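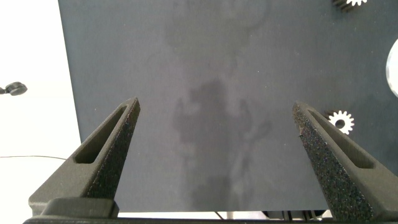

The Trunthorpe workshop has been asked to agree a standard bench surface for the small gear assembly exercise before the new intake begins in March. Members who supervise the exercise are invited to comment. Our present choice is a plain matte board in dark slate grey, with the white left clear to the side of it, and the gears are laid directly on the board without a tray. We find that metal parts are easy to see against it, and we would like to know whether other centres have reached the same view or prefer a light surface.

Posted by benchroom_lead

Reply from metrology_south

Thank you for raising the matter. We changed from white to dark surfaces at our centre after a run of mislaid pegs. The white pegs were very hard to find on a white bench, and learners spent a good part of the session looking for them. I would support the dark board. My one reservation concerns cleaning. A dark matte surface shows every smudge, and ours requires wiping at the end of each session.

Reply from Poojary_Stores

I must respectfully disagree. The stores hold around 200 gears for this exercise, and the losses recorded last term were from the edge of the bench. Colour did not enter into it. A surface with a raised lip would do more good than any shade of grey. The Altum tray has a lip and is already on the approved list.

Reply from benchroom_lead

The Altum tray was tried. Learners rested their wrists on the lip and tipped it. I should also point out that the exercise sheet requires the gears to be placed on the white ring plate, and the plate must lie flat. In the tray it sat slightly proud at one side. 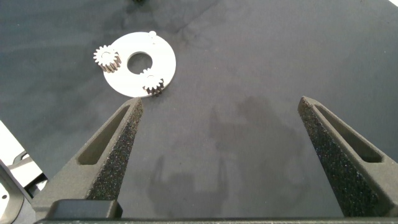

For that reason the sheet was reworded to say that the plate is to be put down first and left alone until all the gears are accounted for. It also asks learners to keep the pegs apart from the gears until they are needed. I would not wish to reopen the wording unless there is strong feeling on the subject.

Reply from metrology_south

No objection from us to the wording. We allow 14 minutes for the whole exercise and most groups are content with that.

Reply from tolerance_clerk

May I ask whether anyone has used the Studari mat? It is dark, slightly textured and lies flat. Gears do not slide on it in the way they do on a polished bench. It has no lip, so it will not satisfy the previous correspondent.

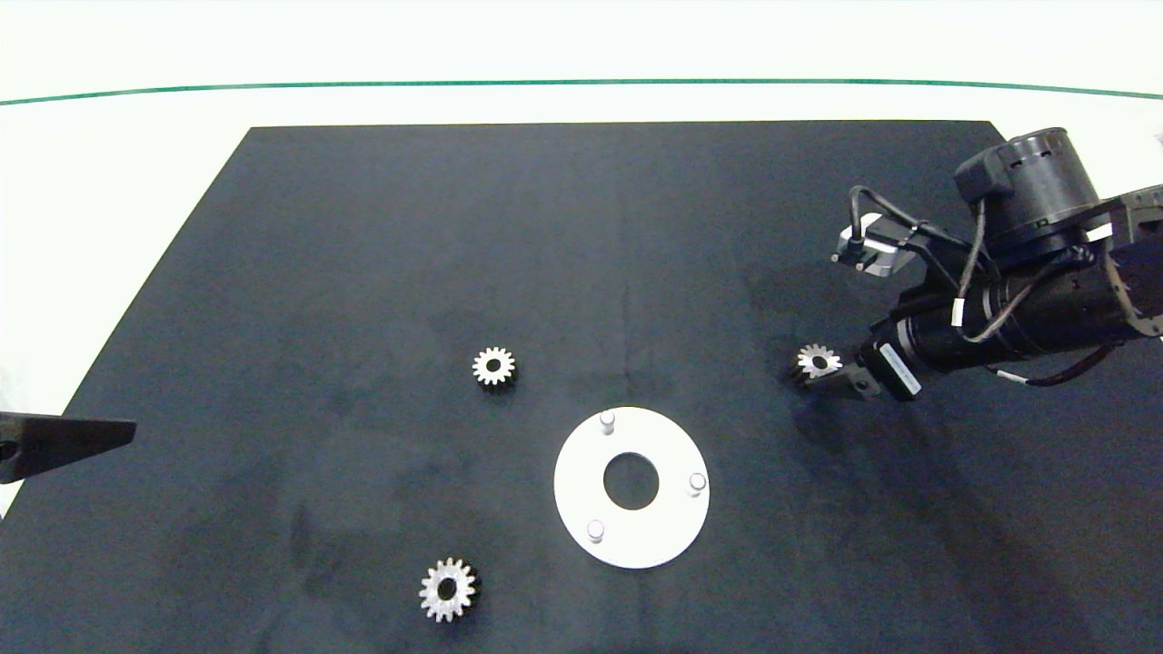
Metal gears and the white ring plate, dark surface.

Reply from Poojary_Stores

It will not. I accept that it is the better surface for the plate. I would ask that a written count of gears be made before and after each session, and that the form be returned to stores by Monday.

Reply from benchroom_lead

The count can be added to the sheet. I shall put the dark surface forward as the standard, with the stores' objection noted, and leave the thread open for further comment.

Related topics
Labelling of small parts drawers
Wiping down matte surfaces: which cloth?
Ring plates: replacement and storage

Search this board
Enter keywords

Contact the moderators | Copyright Trunthorpe Workshop Forum | Back to top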